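Table throw

A table throw is a blanket or other soft textile laid over a table in place of a fitted tablecloth. It differs from a tablecloth mainly in weight and in cut. Tablecloths are made to match a table size and hang evenly on all sides, while a throw is usually made for a sofa or bed and covers only part of the top.
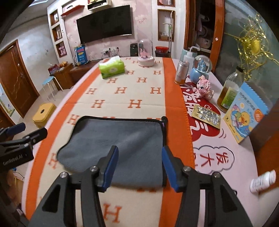
Throws used on long living room tables are commonly placed off-centre, so that one side of the top stays free for small objects. Most are woven or knitted in wool, acrylic or a blend of the two. Patterned types often have a plain or figured centre between two contrasting side bands, as in the cream and orange blanket, where the centre carries repeated letter H motifs and the outer edges of the orange stripes are finished with stitching. Bands of this kind give a straight line to work to when the throw is being squared to the table edge. Light articles such as a tissue pack may be left standing on the fabric.

Materials and weight

Fabric weight is given in grams per square metre. Throws sold for sofas are frequently close to 500 g/m², heavier than most table linen. A heavy throw lies flat under its own weight and resists dragging when items are moved across it. Loosely knitted throws stretch at the corners and tend to creep on polished tops, and a thin non-slip underlay is used where this is a problem. Fringed edges are trimmed or folded under if the table is used for meals.

Use as a work surface

A throw can also serve as padding for folding clothes and other small textile jobs. The garment or cloth is spread face down, smoothed from the centre outward, and folded on the flat. Bound edges and trims are straightened first, as they curl and hold a crease more readily than the body of the fabric. A dark item is easier to line up on a pale ground. Wool sheds fibre onto dark knits, and a cotton sheet may be placed between the two.

Throws are not a substitute for an ironing pad. Acrylic softens and glazes under a hot iron, and the table finish beneath can be marked by steam.

Care

Crumbs and lint are shaken out or removed with a soft brush. Wool throws are washed cool on a wool cycle and dried flat. Fold lines left by storage fade after a day or two in use, or can be steamed out with the throw hung over a rail. Throws with wide coloured bands should be tested for colour run before the first wash.

Terminology

Rajitha Bhattacharjee's handbook of household textiles, published by Navaratnam, uses "table throw" only for pieces that leave some of the top bare, and "table blanket" for full coverage. Retail catalogues do not generally keep to this distinction.

See also: Table runner; Tablecloth; Underlay; Afghan (blanket)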